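Progress report to the Jesier Fund
Linen and Laundry Room Project, Quiroga House
Prepared by Celeste Quezada, house manager
4 March 2019

Dear friends at the Fund,

I hope this finds you all well and a little warmer than we are. You asked for a few pages on how the linen money is being spent and what the room looks like now, and I am glad to write them, though I warn you I can go on about towels for longer than most people care to listen.

When I sent in the application last May, the linen room at Quiroga House was a closet with a light bulb in it. Towels came up from the dryers in whatever shape they came, got pushed onto whichever shelf had a gap, and slid off again when somebody pulled one out from underneath. Guests staying with family at the hospital would come down late in the evening asking for a clean hand towel and we would be on our knees looking for one. I don't say this to complain about anyone. We all did it, me included!

What has been done so far

The old shelves came out in the fall. They were deep enough to lose a blanket in, and the new ones are shallower, so you can see what is at the back. The wall behind them needed more patching than we had planned on, and that set us back, but the plaster is sound now and painted. The door has been rehung to open outward, a small thing that has pleased me more than anything else in the whole project.

We have also replaced most of the worn-out linen. Your grant covered 300 towels, a mix of bath, hand and kitchen, and they arrived from Amden in two deliveries. The first was fine. The second came with the wrong bath towels, a very thin kind, and it took several phone calls to get them swapped. They were good about it in the end and didn't charge us for the return freight.

The old towels were sorted over a couple of long afternoons. Anything still decent went to the animal shelter on Sutusska Road, who were happy to have them, and the rest we cut up for cleaning rags. I kept back a few of the old ones that nobody could bear to part with, and they live in the staff kitchen.

The folding table

Our biggest purchase after the shelves was the folding table, and I want to spend a little time on it, as one of you asked at the visit why we needed one. Before this we folded on top of the dryers, which are too high for two of our housekeepers and too narrow for a bath sheet. Now we can lay a towel out flat, square up the corners and smooth it before the first fold goes in. A towel that starts out crooked stays crooked, and a stack of crooked towels leans.

We settled on one way of folding each kind. Bath towels go in thirds the long way and then in half twice. Hand towels go in half and then in thirds. The kitchen towels gave us the most discussion, and we ended up with halves both ways, with the stripes on the outside so that they can be told from the plain ones at a glance. 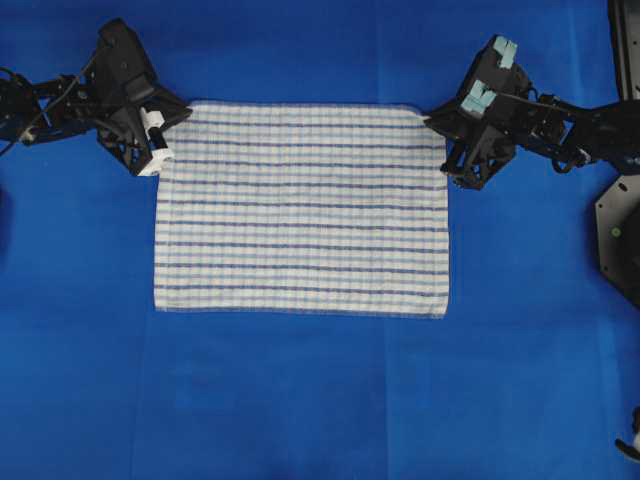
It did take some getting used to. People fold the way their mothers folded, and I include myself in that, so for the first few weeks the shelves had three or four styles on them at once. We taped a sheet of instructions up by the table and I tried hard not to go around refolding behind everyone's backs. By the middle of winter the stacks were nearly all alike, and the evening staff tell me they can find what they want without turning on the big light.

Money

We have spent the shelving, plaster and linen lines in full. There is $900 left, and I would like to use it in the following way, if you agree.

Labels and bins for the sheet shelves: $300
A second rolling cart, the first being always upstairs when it is wanted: $500
Thread, tape and mending supplies: $100

The plaster did run over, as I mentioned, and we paid the difference out of our own repair budget, so it doesn't appear in the figures above.

What is still to do

The sheets are next. They are in better condition than the towels were, but the sizes are mixed together and the fitted ones are a trial to everybody. I mean to set aside a day for them in the coming weeks, with lunch brought in. After that there are the 13 upstairs bathrooms, each of which should have its own small shelf with a set amount of linen on it. We have two of those finished and I think they look very nice — the guests have said so too.

I expect to send you the closing report in May, with receipts. If any of you are passing before then, please do stop in and see the room. The coffee is always on and I would be delighted to show you the door.

With warm thanks for your patience and your support,

Celeste Quezada
Quiroga House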